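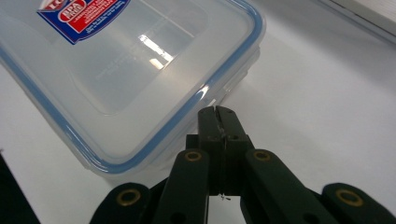 Work > Interviews > Hands and Machines

Print this page | E-mail this to a friend

Chidubem Nwachukwu opens food containers for a living. She has a degree in mechanical engineering and a title at Moso that takes up two lines on her card, but when relatives ask, she tells them about the lids. On the day I visit she is working on a clear one with a light blue seal, and the green jaws of her hand-held gripper are nearly closed, their tips almost touching the edge of the lid near its rounded corner. She has asked me not to lean on the table.

"People think you sit the robot down and explain it," she says. "You do the chore with its fingers on, 300 times, and you try not to do anything stupid, because it'll learn that too."

The fingers are the same shape as the ones on the arm in the next room, which the team calls Danladi. Nwachukwu carries hers around by the handle. A camera rides along and records what the jaws are up to, and at night the recordings go into a training program named Plolell. Who named it is a sore subject.

Her first set of lid recordings went badly in a way she still seems rather proud of. She has a habit of tapping a lid twice before she lifts it. Danladi picked up the tapping in no time. The lifting took until May.

"It was very polite," she says. "It knocked, and then it waited."

Before this she spent 18 months at Vanarum, steering an arm from a desk with a pair of joysticks. She doesn't miss it. The picture on the screen lagged a little behind the arm, and she would close the jaws on a spot the cup had already left. "You get seasick and you break cups. I kept a list of the cups." How long was the list? "It was 53 cups. One was my manager's."

With the gripper in her own hand she can feel when a rim starts to give, though she admits the robot gets none of that. It only gets what the camera saw. I ask whether this bothers her.

"It bothers me around lunch," she says. "I'll do a really lovely one, all in the wrist, and on the video it looks like nothing."

The plan is to reach 600 recordings and then change containers. She would like something with a screw top. Her colleagues want to do zippered bags, and she has told them they are welcome to.

I had a go before I left. I got the jaws under the rim on my fourth try and sent the lid onto the floor. Nwachukwu picked it up, looked it over, and deleted my file while I was still holding the gripper.

Print this page | E-mail this to a friend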